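四、第一次使用前的设置（Kaser 家用真空封口机，型号 2081）

前面几节把零件都认了一遍，这一节我们就真的要通电啦。我自己手头这台用了快一年，下面的步骤是照着我平时的习惯写的，跟包装盒里那张折页的顺序有一点出入，您照哪个来都行，只是别两个混着看，我混过一次，结果密封圈装反了。

4.1 摆放

1. 找一块平的台面，机身后面留出一个拳头的距离，电源线不要压在机身底下。
2. 机身前面也要留地方，长度至少能平放一只装满的袋子。我一开始把它塞在橱柜边上，封大袋子的时候袋底一直往下坠，封出来的线是斜的。
3. 撕掉上盖内侧的保护膜。它是透明的，很容易漏看，用指甲在右下角挑一下就起来了。

注意：别放在灶台旁边，油烟会糊住进气口，清起来挺烦人的。

4.2 装密封圈和接液槽

1. 打开上盖，把黑色泡棉密封圈按进凹槽，窄的一面朝下。从两头往中间按，不要拉扯，拉长了会鼓出来一截。
2. 接液槽从正面推进去，听到“咔”一声就好。
3. 合上盖子，两边同时往下压。只压一边的话指示灯会闪红，我老是犯这个毛病。

4.3 准备袋子

机器附带两种袋子，小号和大号，都是一面光滑、一面有纹路的。抽气全靠这些纹路，所以光面袋子抽不了真空，只能单独封口。我家里攒了不少吃剩半包的饼干、糖果和坚果，原来的包装基本都是光面的，这种就用后面 4.5 的“仅封口”。
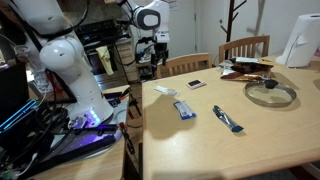 如果您用的是 Lirolton 的卷装袋，先裁好长度再封底。我的算法是食物的长度再加一个手掌，宁可长一点，毕竟袋子开一次就要剪掉一截，长的还能再用一回！

4.4 抽真空并封口

1. 食物放进袋子，袋口内侧擦干净。有水或者碎屑的地方是封不牢的。
2. 袋口平放到接液槽里，用手把两层抻平，不能有褶子。
3. 压下上盖，按“真空”键。机器会自己抽气，抽完自动封口，中间您什么都不用按。
4. 绿灯灭了再开盖，拿出来看看封线。好的封线是均匀、半透明的一条；如果有发白的小点，在旁边再封一道就行。

小心：封口条刚用完很烫，开盖以后不要用手去摸。连续封了很多袋的话，让它开着盖歇一会儿再接着来。

4.5 仅封口（零食原包装）

1. 把原包装的口剪齐，撕得歪歪扭扭的那种一定要先剪。
2. 用手把里面的空气轻轻赶出去，薯片之类容易碎的就不用赶了。
3. 开口搭在封口条上，不要伸进接液槽。
4. 压下上盖，按“封口”键，等灯灭。

说明：包装材料厚薄差得很远，薄的一次就好，带铝层的厚袋子可能要两次。要是薄袋子被烫穿了，把“温度”调到低档再试。纸袋和内层是纸的包装请不要放进来。

4.6 软管接口（选配）

Lucero 的真空罐和 Josov 的瓶塞都可以接在机身右侧的圆孔上，软管要另买。插到底，按“罐”键，抽到声音变闷就可以停了。瓶塞我用得少，罐子倒是天天用，装咖啡豆特别合适。

4.7 用完以后

1. 拔掉电源，等封口条凉透。
2. 抽出接液槽，用温水加一点洗洁精洗，晾干再装回去。
3. 密封圈拿下来擦一擦就好，别泡水，泡过以后会变松。
4. 收起来的时候上盖虚掩着，不要扣死。扣着放一个月，密封圈会被压扁，下次抽气就没劲了。

配件编号：密封圈 330，接液槽 830。下单时请把编号和机身型号一起写上，老款的接液槽要窄一些，装上去会晃。

抽不了气、灯一直闪之类的问题，请翻到第五节。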